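How to plan your first gravel walk or ride
by Eluned Samuel

I love a gravel track! They're kinder on the knees than tarmac and quieter than any road, and you can plan a good one in an evening. My own favourite is the Kostach loop, so I'll use it as we go along.

Step 1: Pick an easy surface
Look for compacted earth or fine gravel down the middle. If the stones are loose and pale, expect your wheels to wander a bit, so save those bits for when you've found your balance. 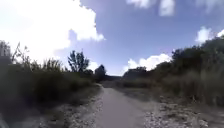
Smooth going in the middle, loose stones along the side.

Step 2: Draw the route
Get your map out and mark the start, the finish and anywhere you might want to turn back. I allow 90 minutes for the Kostach loop on foot, with a stop for a flask of tea — and I always take the tea. Write your turnings on a bit of card and pop it in your pocket, as phones do run flat.

Step 3: Note the places where the surface changes

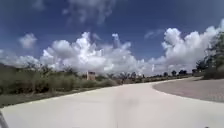 Turnings are where most beginners lose their way, so choose landmarks you'd know again from either direction. A change underfoot is brilliant for this. Where pale concrete meets a darker paved area along a clean curve, you've got something you can spot at walking pace or from the saddle, and it goes on the card as "dark paving, right". Bushes are less use (they all look the same by June!).

Step 4: Set off and keep it steady
Start slower than you think you need to. On a bike, let a little air out of the tyres, keep your hands soft on the bars and look well ahead, particularly on a long straight with gravel on the shoulder.

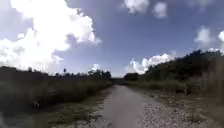
Step 5: Write it up when you get home
Jot down how long you took and which bits you enjoyed, then plan the next one. Mine's the Trirbridge track, and I can't wait.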